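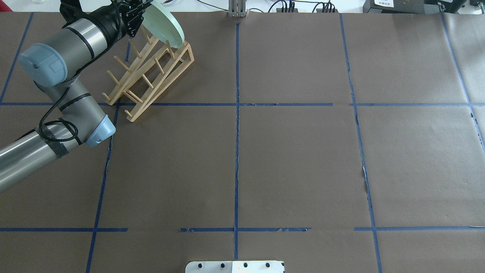

Who still needs a wooden dish rack when most kitchens have a dishwasher? Plenty of people in Hudivthorpe, going by the 398 racks that Harb, the kitchen shop on Vurnell Street, has sold since May.

2 min read

The shop put out its last few on Sat 13 July and had none by lunch. Owner Rania Hamdan had ordered them as a slow seller, something to fill the shelf between the colanders and the candles. She now answers the phone with the words "more on Thursday."

The appeal is hard to pin down. A rack with dowels holds plates on edge so they can drain, a job it has been doing without fanfare for a very long time. It has no app. Hamdan has been asked twice whether it comes with one.

Issa Hakim bought two, one for the kitchen and one for the other side of the kitchen. He says his household has argued less about the washing up and more about which way the plates should face.
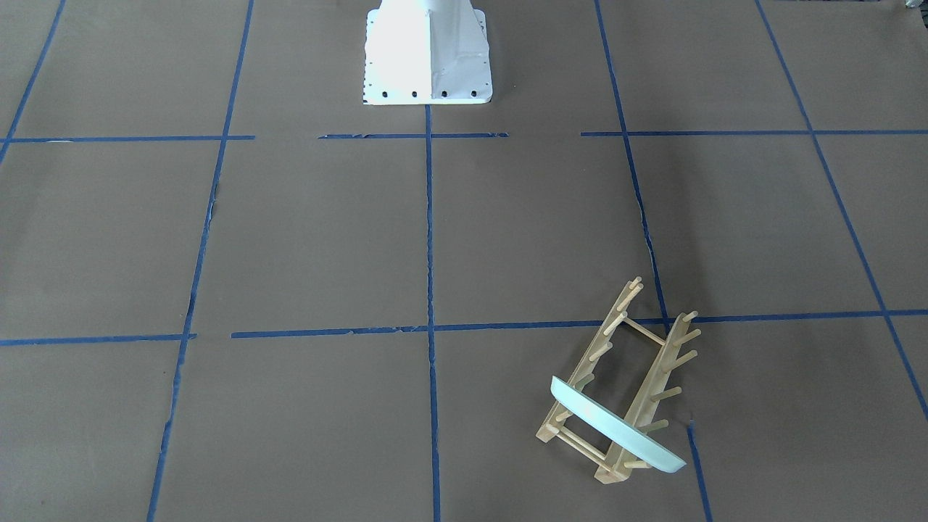 Harb has another 337 on order, which Hamdan admits is either good planning or a lot of firewood. Her care advice is short: wipe the wood down, keep it out of standing water and don't stack soup bowls on it like a game of chance. Anyone who wants one from the next delivery can leave a name at the counter. The list is on the back of a calendar, and the pen is on a string.

2 comments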